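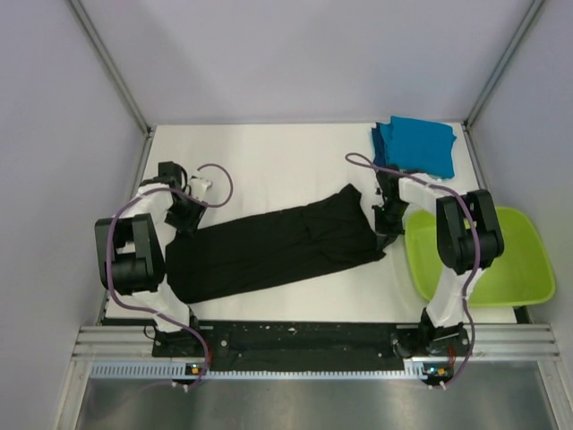 Ticket 801
Subject: House rules for the two-arm folding station – reach-in, cable slack, and what counts as a stop
Opened by: Esther Mabula, Drollville
Assigned to: Edivaldo Teixeira, Natilby support
Status: Resolved, documentation update pending

Esther Mabula, 8:40
Good morning, and thank you in advance for your patience, because this is going to be a long one. We have been running the folding station for a few weeks now and everybody here is fond of it, but we've drifted into three different ways of working with it and I'd like one way, written down, before we bring on the November trainees.

The first thing is reaching in. When a garment lands crooked, the person on shift pauses the job from Anghel and straightens the cloth by hand between the two arms. Marius Sandu taught us to do it like that and it is very quick. Ingvild Hellström came over from the other building and was, let's say, not happy. She says a pause in the software is a polite request and she won't put her hands between two grippers on the strength of a polite request. I can see both sides, and I'd rather hear it from you than referee it in the break room.

The second thing is an actual fault. On the long dark items, the ones we fold lengthwise into a strip before the next step, the left arm stops with "joint load high" when it swings over its end of the cloth. It did this 4 times in the last 100 folds, according to the log. It never happens on the smaller blue pieces. Clearing the message and pressing resume gets it going again, which is what we have been doing, and I have a feeling you are going to tell me off for that.

Edivaldo Teixeira, 9:25
Hello Esther! No telling off, I promise (well, a very small one near the end). Thank you for writing it all out so nicely, it saves us both a day of back and forth.

On reaching in, Ingvild is right, and please tell her I said so. Pause in Anghel holds the arms where they are, with the motors still powered and the job still waiting for someone to press resume. That someone might be at a different screen. Our rule for any hands inside the walls is motor power off at the station switch, then wait until both arms have settled, then reach. Do be ready for the arms to sink a little when the power goes, particularly if one is holding its elbow up high over the table or over the tub. If there's any chance of an arm coming down on your wrist, send both arms to the rest position first and then cut the power.

Now the load fault. Before I guess, could you tell me how the cables are lying? On the Flasmont layout each arm has a purple cable that runs up past the elbow and makes a wide loop over the gripper. The loop is supposed to be there. What I'd like to know is whether the left one has enough slack at full reach, and whether it ever touches the fabric. Power off, one person moving the arm by hand, slowly, and a second person just watching the cable from base to gripper. Please leave the resume button alone until that's done.

Esther Mabula, 10:50
Ingvild has been told and is being very gracious about it, she even made the coffee.

We did the check the way you asked, with me moving and Zamfira Căpraru watching. With the arm over the middle of the table the cable is loose and happy. When I take it across to where it works the end of a long strip, the loop gets drawn in at the elbow and the cable lies hard against the outside of the housing. I could feel it tugging in my hand. Zamfira also noticed that if the wrist turns the other way, the end of the loop can brush the cloth. We didn't see any damage on the jacket, but I wouldn't say we looked at every bit of it.

Something else, and I'm a bit embarrassed. Zamfira remembers a tie being moved closer to the elbow when we did our tidy-up, to stop the cable "flopping." That would have been us, then.

Edivaldo Teixeira, 11:15
Please don't be embarrassed, I have tidied a cable into a fault myself and I'm supposed to know better. A flopping cable looks messy and works beautifully. Here is what I'd do, in this order, with the power off for all of it.

1. Take off the tie nearest the left elbow. Leave the ones lower down.
2. Run your fingers along the whole jacket, base to gripper. Any flat spot, nick or stiff section and the cable gets replaced, no taping.
3. Move the arm by hand to both ends of its reach and turn the wrist each way. The cable should never go tight.
4. Do the same on the right arm, even though it hasn't complained.
5. Look at the connectors under both bases and make sure each one is fully seated.
6. Power up with everybody's hands out, and run 20 folds at reduced speed on the long items, with someone standing by the stop.

As for the cable brushing the cloth, a light touch on the way past won't trip anything, but if a loop gets between the jaws and the fabric I'd call that a stop and a re-route.

And now my very small telling off – a load fault should never be cleared without a reason written next to it. One line is plenty. If the same arm faults twice in a shift, the station stays off until someone has done the hand-moved cable check. I know that feels heavy when the laundry is piling up, but the fault is the arm telling you it's pulling on something, and we would all like that something to be cloth.

Esther Mabula, 2:05
Fair enough, I'll take that one on the chin.

Tie removed, jacket checked on both sides, nothing found. The left cable has room to spare now at both ends. The right one was fine already. Connectors were seated. We ran the 20 slow folds with Ingvild on the stop, no faults, and the loop kept clear of the jaws every time. I'd like to go back to normal speed after lunch tomorrow if you have no objection.

I've also drafted the card for the wall beside the station. Would you look it over?

Hands stay outside the walls while the motors have power. Pause does not count.
Arms to rest position, power off, wait, then reach.
The person who switched it off is the person who switches it on.
Nothing stored on the table or in the tub that the current job doesn't need.
Cable ties are moved only with a second person checking full reach.
Every fault gets a line in the log before it is cleared.

Marius asks if the third one still applies when a shift changes halfway. He's being a good sport about all this, by the way.

Edivaldo Teixeira, 2:40
It's a lovely card and I may steal it for our own workshop. For Marius: at shift change the two people do the handover standing at the station, and the name in the log changes before anyone touches the switch. If the first person has already gone home, the shift lead takes over, and does the full walk-around before power goes back on.

No objection to normal speed. Keep an eye on the log for the next 100 folds and reopen this ticket if "joint load high" comes back on either side. I've asked for the Flasmont guide to show the tie positions more clearly, so I'm leaving the documentation part open on our end.

Esther Mabula, 2:55
Wonderful, thank you. Card is going up this afternoon, and Zamfira is laminating it as I type.

Related tickets
Pause and power off: wording in the Anghel operator screen
Gripper jaws leave a crease on folded cotton
Replacing an arm cable on the Flasmont layout
Rest position drifts after power cycle
Shift handover template for two-arm stations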